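Plomden Stationery: teleoperated paper handling, two arms

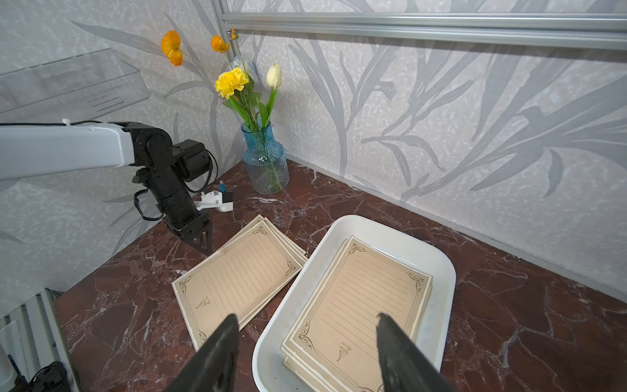

Maintained by Catinca Tănase, Trovik project
Last touched: November

Plomden holds 194 episodes of a two-armed robot being talked into clerical work. An operator drives both arms by remote control, moving ruled sheets with scrollwork borders between the marble tabletop and a white tray. It is very elegant paper for a machine that can't write.

Contents
3,464 files, one folder per episode, wrist views included. Failed attempts live in /regrets and are labeled.

Operators
Three of us took turns. Operator 3 is left-handed and it shows in the trajectories. We consider this a feature until someone trains on it.

Known issues
Sheets stick together. A grasp labeled "single" means the operator believed it was single.
Episodes 11 through 19 have the left and right gripper channels swapped. Use the fix_swap script, once. Running it twice swaps them back.
Flowers are artificial. Please stop training bloom detectors on them.

Loading
Use the Oprea loader, version 3 or later. The Ena loader also works if you enjoy reading stack traces.

License
Research use only. Send corrections to Catinca, preferably before the deadline.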